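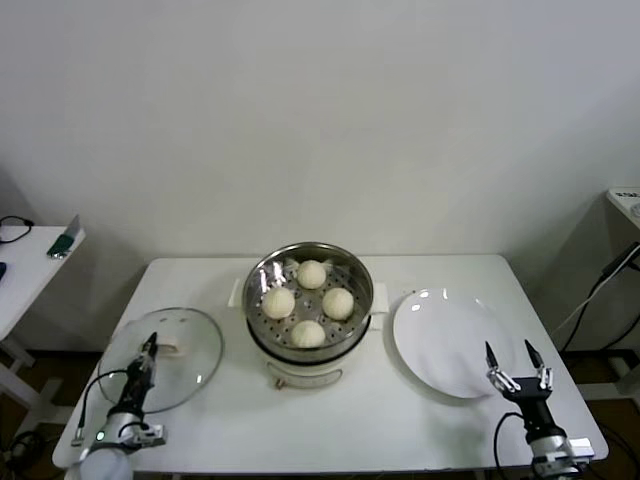
On the Netham bench, run 57 of the Sosa bun-serving trial ended in a protective stop. The left arm logged a grip force fault inside the steamer.

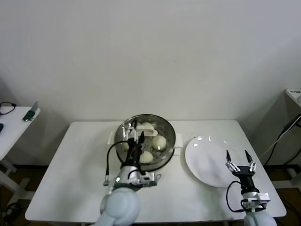 The left gripper among the buns, right arm beside the plate.

Fillance traced the fault to a drifting zero — 3 mm at the wrist.

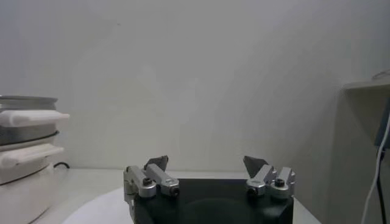 Gripper open, fingertips apart.

Recalibration now runs every 20 cycles.
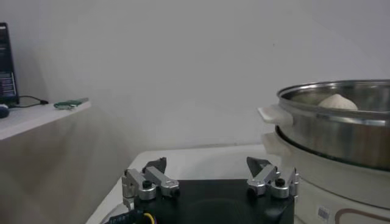 Amra Vukčević would rather see the force limit lowered first, and the zero checked before every run.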